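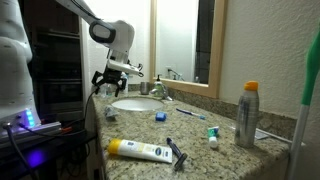

Foto: Keskin / Archiv Rokeck

Die Lichterprozession auf dem Wasser in Rokeck findet dieses Jahr wieder im Juli statt. Ich schreibe ein paar Sachen dazu auf, weil ich in den letzten Wochen öfter danach gefragt wurde. Stand 16.4.19. 1/14

Das Fest gibt es in der jetzigen Form seit 1987. Davor fuhr nur ein einziges Boot mit der Marienfigur vom Fährhaus zur Mühlinsel und zurück. Die älteren Leute in der Unterstadt sagen bis heute "die Fahrt" dazu und meinen das ganze Wochenende. 2/14

Inzwischen fahren 2 große Flöße und dahinter die Kähne der Nachbarschaften. Auf dem ersten Floß steht die Figur, auf dem zweiten sitzt die Blaskapelle. Die Reihenfolge der Kähne wird am Vorabend im Fährhaus ausgelost. 3/14

Zu den Laternen: Letztes Jahr waren 170 angemeldet und 134 auf dem Wasser. Der Rest blieb wegen Wind an Land und wurde am Ufergeländer aufgehängt. Das sah gut aus und soll dieses Mal von Anfang an so gemacht werden, vom Fährhaus bis zur Treppe an der Gerbergasse. 4/14

Die Laternenrahmen sind aus Haselruten, bespannt mit Papier. Gebaut wird in der alten Werkstatt Pranen, Eingang über den Hof. Ab Mai jeden Mittwoch ab 18 Uhr. Ruten und Leim sind da, Scheren bitte mitbringen. Von den Scheren aus dem letzten Jahr sind die meisten weg. 5/14

Motive kann jeder frei wählen. Traditionell sind es Fische, Vögel und Häuser aus der Unterstadt. Vor zwei Jahren hat eine Schulklasse die komplette Gerbergasse nachgebaut, samt dem schiefen Giebel an der Ecke. Die Häuser hängen jetzt im Treppenhaus vom Rathaus. 6/14

Größe: höchstens 103 cm hoch, sonst kommt man nicht unter der Mühlbrücke durch. Das Maß gilt ab Kahnrand und mit Stange. Wer nur am Ufer aufhängt, muss sich nicht daran halten. 7/14

Offene Kerzen sind auf den Kähnen nicht mehr erlaubt. Die Lämpchen kommen wie letztes Jahr von Keskin und werden am Abend selbst am Anleger ausgegeben. Es gibt nur warmweiß. Farbe bitte über das Papier lösen. 8/14

Die Marienfigur ist seit Februar zur Überholung. Am Mantel war die Fassung abgeplatzt und der Sockel hatte einen Riss. Die Kopie aus den Fünfzigern steht solange in der Seitenkapelle. Im Juli fährt das Original, so ist es jedenfalls mit der Werkstatt abgesprochen. 9/14

Ablauf am Samstag: 19 Uhr Andacht am Fährhaus, danach Einsteigen. Abfahrt bei Einbruch der Dunkelheit, also gegen halb zehn. Die Straßenlampen am Kai werden für die Dauer der Fahrt abgeschaltet. Wer am Kai wohnt, macht bitte auch das Licht zur Wasserseite aus. 10/14

Am besten sieht man vom Wehrsteg und von den Stufen an der Gerbergasse. Auf der Mühlinsel ist es enger, dafür hört man die Kapelle besser, wenn das zweite Floß wendet. Die Mühlbrücke ist ab 20 Uhr auch für Fußgänger gesperrt. 11/14

Neu ist das Stück am Sonntagnachmittag. Die Spielgruppe Urnolix zeigt die Sage vom versunkenen Fährmann auf der Wiese hinter dem Fährhaus. Dauer eine knappe Stunde, Eintritt frei. Das Stück wurde zuletzt 1994 gespielt, der Text ist dafür gekürzt worden. Bei Regen im Pfarrsaal. 12/14

Zum Essen: Am Samstag gibt es Fischsuppe und Schmalzkuchen am Fährhaus, am Sonntag nur Kuchen. Geschirr wie immer gegen Pfand. Das Karussell kommt dieses Jahr nicht, auf dem Platz liegt noch das Baumaterial für die Kaimauer. Parken bitte am Sportplatz, der Kai ist das ganze Wochenende zu. 13/14

Kähne kann man bis Ende Mai anmelden, Zettel liegen in der Bücherei und im Fährhaus. Pro Kahn muss eine Person mit Bootserfahrung dabei sein, Kinder nur mit Schwimmweste. Wer alte Fotos von der Fahrt vor 1987 hat, kann mir gern schreiben. Mir fehlen vor allem Bilder vom Fährhaus mit dem alten Anleger. 14/14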